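Pondiritz Scheduler, paid tier, after one quarter

I run two hobby blogs and a small shop newsletter, and moved all three to Pondiritz in March. Before that I used Burkell, which handles the same job with fewer settings.

Setup took 20 minutes per blog. The editor calendar accepts drafts by paste or by feed. Each post gets a slot, a status and up to 15 tags. Slots follow the time zone of the account, and a post set for 6 a.m. goes out at 6 a.m. in that zone for every blog under the login. Separate zones per blog are not supported.
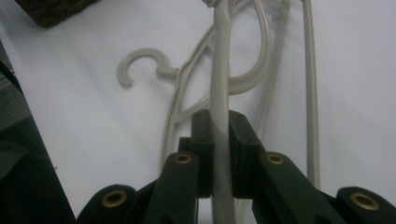 Gretel wrote in to say that the feed import drops alt text on older posts and that support told her to re-save each one by hand. I checked my archive of 489 posts and found 85 with the field blank. Re-saving fixed the ones I tried. There is no bulk option.

Reports are plain: opens, clicks, unsubscribes, top links. Export is CSV only. Sponsored posts can be flagged, and the disclosure line is then added at the top of the post. The wording can be edited under Account, Defaults.

I will keep it for the blogs. The newsletter went back to Burkell, where the signup form loads faster on my theme.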